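Blog > Robotics > Software notes

Fixing the late grasp: a timing bug in the policy loop

I spent most of Sunday on a problem I had been putting off since June. Our two-arm setup does a photo-and-frame task, and the policy kept acting on old information. The arms would reach for where the print had been a moment earlier. Na-rae Kwon had blamed calibration, and I had blamed the training data. We were both wrong.

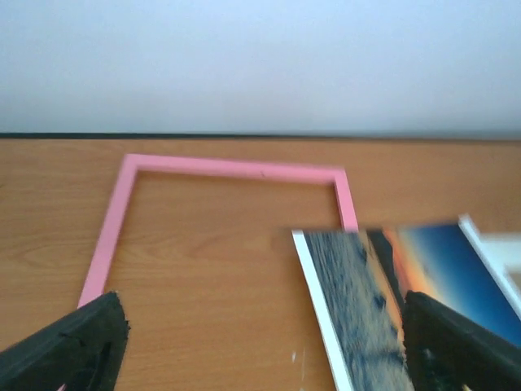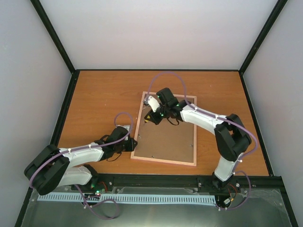 The control loop asks for a new action chunk every 16 steps. While the model is thinking, the arms keep running the old chunk. That part was fine. The trouble was in how we stamped the wrist camera images. Stemer, our logging layer, marked each image when it was written to the buffer, and the joint readings were marked when they left the driver. Under light load the two clocks agree well enough. With all the cameras running, the images came in up to 80 ms behind the joints, and nothing in the code noticed.

Deisy Ríos found it by plotting image time against joint time for one long run. The gap grew each time the disk writer flushed.

The fix has two parts. Images now get their stamp in the capture thread, before any copying. Then the planner, which we call Torken, picks the joint reading closest to the image stamp and drops the pair if they are too far apart. I also moved the disk writer to its own process — it should have been there from the start.

I replayed 136 old episodes through the new matching code to see how many had bad pairs. More than I wanted. Jade Whitlock is re-exporting them now, and we will retrain once that is done.

One thing still bothers me. When a pair is dropped, the loop holds the last command, and a fast wrist move ends with a small jerk. Yuk-lan Cheng wants to blend the old and new chunks over a few steps. I would like to try a shorter chunk first, as it's a one-line change.

We use cookies to remember your settings. Accept | Decline

Recent posts
Moving our config files out of Gerker
Why the joint driver runs at 100 Hz
Reading camera stamps without losing your mind
Notes on replay testing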